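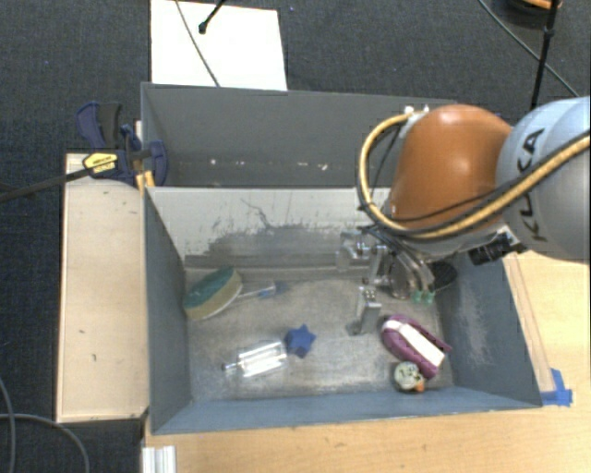

Cell quits mid-pick, vacuum alarm, nothing visibly wrong

Plorgate forum > Arms and grippers > Faults and grief

sibiya_steve
Evening all. Bin picking cell, KUKA arm, mixed junk in the bin. It runs beautifully for an hour, then stops dead over the bin with fault 517 from the Mividano gripper controller. The manual describes 517 as "vacuum supply irregular", and I could say the same about my sleep. Reset it and off it goes again for 4 or 5 picks. Then it stops again, usually holding something, usually the purple thing, which it then drops.

So far I've changed the cups, the filter and the ejector. My wallet is the only part showing measurable wear.

trallden_tech
Does it fault at the same spot every time, or just the same general mood?

sibiya_steve
Mostly right side of the bin, wrist turned well over. Not always.

knucklebuster
Ejector. It's always the ejector. Buy a decent one.

sibiya_steve
That was the decent one.

Elsie Nuttall
Before you buy anything else, look at your hose and cable dressing. You've got a big loop of yellow sleeve out past the wrist with thin black cables riding along it. When the wrist winds over, everything in there gets tugged or folded. A hose that pinches at one pose and springs back when you reset will give you precisely this fault, and it'll look perfect every time you walk over to inspect it. We lost most of a December to one of those.

knucklebuster
If it was a kink it would fault on every pick over there. He says it runs for an hour first.

Elsie Nuttall
Hoses warm up and go soft. Sleeves creep. Ours took fifty minutes and you could have set the smoko bell by it.

knucklebuster
Or the ejector heats up.

Elsie Nuttall
Or the moon is in the wrong quarter. Jog it to the bad pose with the vacuum on and watch the gauge. Costs nothing.

Jamie Rowbotham
Can I be the boring one? Steve, where are you when you hit reset?

sibiya_steve
Next to it. Why?

Jamie Rowbotham
Next to it as in outside the guarding, or next to it as in leaning over the bin to pick up the purple thing?

sibiya_steve
There is a certain amount of leaning.

Jamie Rowbotham
Right. Does the program carry on from where it stopped after the reset, or wait for a separate start?

sibiya_steve
Carries on. I set it up that way because it was faulting so often I got sick of walking back to the pendant.

Jamie Rowbotham
Then your vacuum fault is the second most interesting thing in this thread. Clearing an alarm should never move the arm. Put the separate start back, outside its reach, and don't go in unless it's properly stopped and can't be started on you. I like you having the usual number of fingers.

knucklebuster
Bit dramatic, it's a bin of toys.

Jamie Rowbotham
The toys aren't what I'm worried about. The arm doesn't know it's holding a toy or your sleeve.

trallden_tech
With Jamie on this one. We had a contractor collect a cracked wrist off an auto-resume that was "only for testing". He's fine now, and very quiet around robots.

sibiya_steve
OK, fair cop. Auto-resume is out and the start is back on the pendant, over by the door. I get my steps in.

Also did Elsie's test, jogging slowly from outside. Gauge is steady until joint 6 is nearly all the way round, then it sags, and comes back when I unwind. Hose is flattened inside the sleeve where the tie grabs it. Couldn't see a thing from outside the sleeve.

Elsie Nuttall
Loosen the tie, give it more slack, and limit joint 6 so it takes the short way round. New bit of hose too, that one has learned a bad habit.

knucklebuster
I'd still do the ejector.

sibiya_steve
I've got two spare ones now if you want to buy one.

Three hours in with the new hose and no 517. Leaving it on test until the colour of the purple thing stops upsetting me.

Jamie Rowbotham
And if it stops again?

sibiya_steve
I walk to the door, Jamie.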